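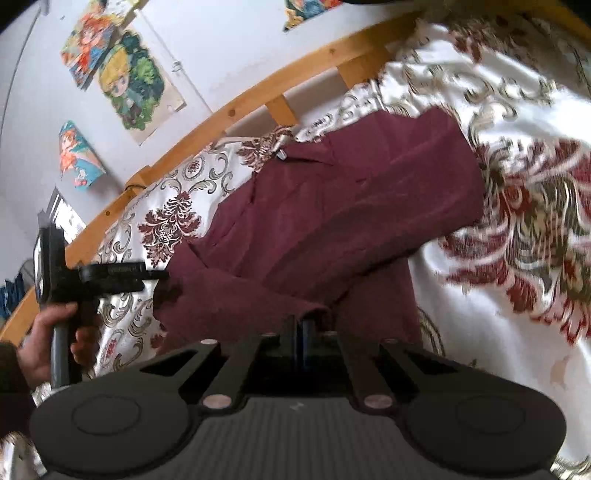

Bolisard Arari handheld kit – first impressions after three weeks of folding

Forum: Home Robotics > Kits and Hardware
Started 10/13/24

pegboard_otter wrote:

OK so I've been threatening to write this up since the box came and I finally have enough hours on the thing to say something useful. This is the Arari two-handed kit from Bolisard, the one where you hold the grippers yourself and do chores, and the recordings go toward training an arm to do the same chores later. I bought the pair, one for each hand, plus their fabric task pack. No arm yet! The arm is the expensive part and I'm saving up.

Short version: I love it. Long version follows, with complaints.

What's good. The grip on the handle is comfortable for much longer than I expected. I did 40 minutes of shirts in one go and my wrist was fine (my back was another matter, a bed is a terrible height for this). The trigger travel is long and smooth, and you get a real feel for how hard you're squeezing. The linkage doesn't wobble. I was ready for the plastic-toy experience I had with my first kit from another maker and this is a different world.

Setup was quick too. You pair the two handles, wave them around slowly for the calibration, look at a wall, done. The guide is well written, which I can't say for most things I buy.

And the fabric pack is fun. It gives you a list of moves in order: pinch and lift, flatten, sleeve in, half fold, quarter fold, carry. You get a beep when an episode is saved. I've gotten hooked on that beep.

What's less good. The pads at the ends of the fingers are great on thick stuff and fussy on thin stuff. On a slippery surface, the whole garment wants to come along with you when you drag an edge. The app wants to upload everything right away and there's no queue, so if your Wi-Fi hiccups you babysit it. And the strap on the carry case is a joke.

Ask me anything, I'm happy to go try stuff.

lintroller9 wrote:

Great writeup, thank you! I've had the Arari in my cart since March and keep chickening out. Two questions. How does it do with buttons and collars? And are you using their cloud training or exporting the files and doing it yourself?

pegboard_otter wrote:

Collars are fine if you come at them from the side. The finger slides under, you close, you lift, lovely. Buttons, forget it. I don't even try. I fold around them.

Exporting, so far. The export is one folder per episode with the video, the finger opening and the hand positions. I did pay for one month of their cloud thing to see what it looks like, and I'll get to that once I have results I trust.

Kurtulus_bench wrote:

Writing from Kurtuluş, Istanbul, where three of us share a workshop and one Arari pair. We agree on the handle, it is excellent. We disagree on the task pack. The order of moves is too strict. People don't fold like that, my mother certainly doesn't fold like that, and if you train on the strict order you get a robot that is lost the minute a sleeve lands the wrong way around. We switched the pack off after the first evening and just fold, messy, with mistakes, and then fix the mistakes on camera. Our recordings got much better.

pegboard_otter wrote:

See, I went back and forth on this. I like the pack for the first week because it slows you down. My free-form episodes from day one are a mess, I'm whipping the cloth around like I'm late for a train. After the pack I move at half the speed and the video is so much cleaner. But sure, once you have the tempo in your hands, turn it off.

dowel_and_dust wrote:

I'll be the grump. I returned mine. The wide view bends everything so badly at the edges that I had no idea where my fingers were in the playback, and I do not want to pay Bolisard prices for a banana-shaped room. I also think the price of the pair is hard to defend when Mastau will send somebody to your place to record for you and hand over cleaned files. You never have to touch a gripper.

lintroller9 wrote:

The bend is how you get both the fingers and the whole work area in, though? Mine at work (different maker) does the same and you stop seeing it after an hour. The export has the lens numbers in it if you want to straighten the picture yourself.

dowel_and_dust wrote:

I know what it's for. I'm saying that for a first-time buyer it's a nasty surprise and the product page shows nice straight tables. Put one raw recording on the page and I'd have no complaint.

pegboard_otter wrote:

That's fair, the page should show it. I'd been around these before so it didn't even register with me.

On Mastau – I looked into them before buying! They sounded very nice on the phone. The thing for me is I want to record whenever I have a spare moment, a bit before dinner, a bit while the coffee's brewing, and a visit you have to book doesn't fit that. If you need a big batch in one afternoon and you never want to learn the tool, I can see it making sense.

quietservo wrote:

Used Mastau in the spring for kitchen tasks. The files were tidy, labels were good, and the person they sent was careful with my things. My gripe is that everything was recorded in one steady style by one steady pair of hands, and we're back to what Kurtulus_bench said about messy folding. I'd still use them again for anything boring.

Also OP, can we see what the fingers look like when you go in for the edge? The angle matters a lot for thin cloth and I have a theory.

pegboard_otter wrote:

Sure thing, maroon on the satin duvet, going in at the near edge:
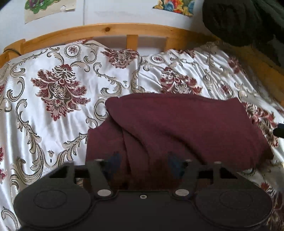

Arari fingers at the lower edge of the folded cloth

What's the theory?

quietservo wrote:

Thanks! So my theory is that you want the fingers flatter to the bed than feels natural. Most people come in steep because that's how you'd pick up a marble. With cloth you get a much better bite if you lay the pads nearly along the surface and scoop. On satin it should help even more, because you're pushing down less and the duvet has less reason to move with you.

Try a batch steep and a batch flat, same garment, and see which ones you'd keep.

pegboard_otter wrote:

Ooh, good experiment. I'll do 13 of each with the same shirt and report back.

Kurtulus_bench wrote:

Flat is correct for us too. One addition: put a cotton sheet over the satin. We have a silky bedspread at the workshop and lost a whole evening to it. With the sheet on top, everything behaves.

pegboard_otter wrote:

I thought about a sheet, but then all my recordings would be on an easy surface, and real beds have whatever's on them! I want the shiny, patterned, slidey stuff in there. A busy print is a good workout for the vision side as well. I do have a plain towel on the table for the beginner episodes.

Kurtulus_bench wrote:

I don't agree, but I respect it. First make it work on cotton, then make it suffer.

dowel_and_dust wrote:

Since I'm already the grump: how is the pad wear? Mine had a shiny spot on one fingertip before I sent it back and I'd only had it a few days. Replacement pads were out of stock at the time.

pegboard_otter wrote:

No shiny spots here. I wipe them with a damp cloth when they get linty, and they get very linty. Fleece is the worst for that. Spares are in stock as of this morning, I ordered a set just to have them in the drawer.

lintroller9 wrote:

Does one gripper on its own make sense, or is the pair the only way to go? I could swing the single now and add the second next year.

pegboard_otter wrote:

For picking things up and putting them in a bin, a single is plenty. For folding I'd wait and get the pair. So much of it is one hand holding a corner still while the other one does the work, and with a single you end up using your bare hand for that, and then your hand's in all the recordings.

quietservo wrote:

Seconding the pair. Pairing a handle bought later was a pain on the old firmware, no idea whether they've fixed it.

pegboard_otter wrote:

Results time! Same shirt, same spot on the duvet, flat versus steep. I kept every single flat one and tossed 3 of the steep ones, all for the same thing: the duvet bunched up under the fingers and I came away with a pinch of shirt and a pinch of bed. Small test, one shirt, one person, but quietservo, I'm sold. It does feel weird at first, my elbow ends up way out to the side. I've moved to kneeling by the bed and that helps a ton.

Next up are fitted sheets. Wish me luck.

dowel_and_dust wrote:

Fitted sheets. You're a lunatic. Post the export when you're done, I'd like to run it through my straightening script and see if I was too hasty.

pegboard_otter wrote:

Will do! Give me until the weekend, the upload alone is going to take me an evening. Bolisard, if you're reading, please add a queue.

lintroller9 wrote:

Pair ordered, fabric pack included. I'll start my own thread when it gets here so I don't clog up this one.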